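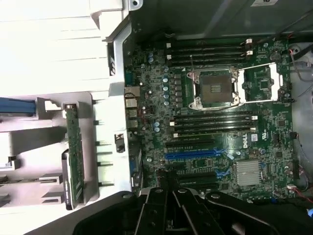
By Ánh Đặng, Operations, Ilbridge
5 Sep 2024

About Ilbridge

Ilbridge refurbishes office workstations for resale and lease. The Narkow site processed 3,917 units last year. Memory, processor and drive swaps on the most common models now run on Grullia, our two-arm assembly cell. Intake, fault diagnosis and final inspection remain manual.

Before the cell went live in March, technicians did every swap by hand. Bench staff now rotate through cell setup, exception handling and test. All 20 technicians kept their grade, and repetitive bench time per shift is lower – the hours moved mostly to diagnosis.

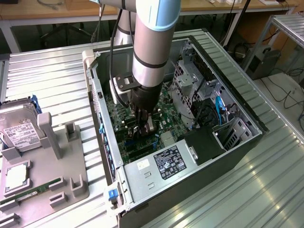
Who decides whether a unit goes to the cell?
The intake technician does. Units with bent sockets, missing latches or unlisted boards go to a manual bench.

Training for the cell takes two weeks and is led by Mỹ Triệu. It covers safe stop, tray loading and fault recovery. Any technician can stop the cell without approval.
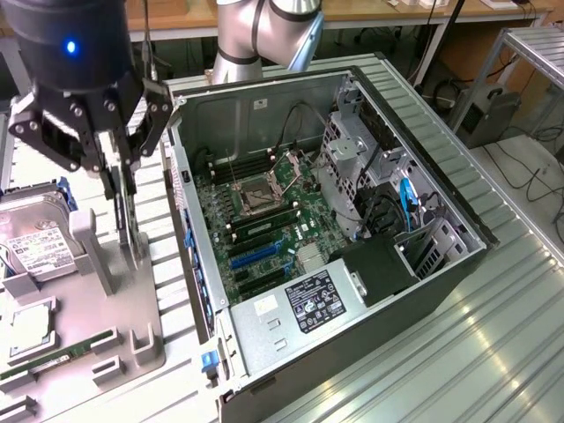
Kitting is the job that changed most. A technician used to collect parts as each unit came up; kits are now prepared in advance and checked against the work order. The tray gives the hard drive, the processor and the memory stick a separate holder each, so a kit can be checked by eye. Kitting errors are logged in Lò, our job tracking system, and reviewed at shift change.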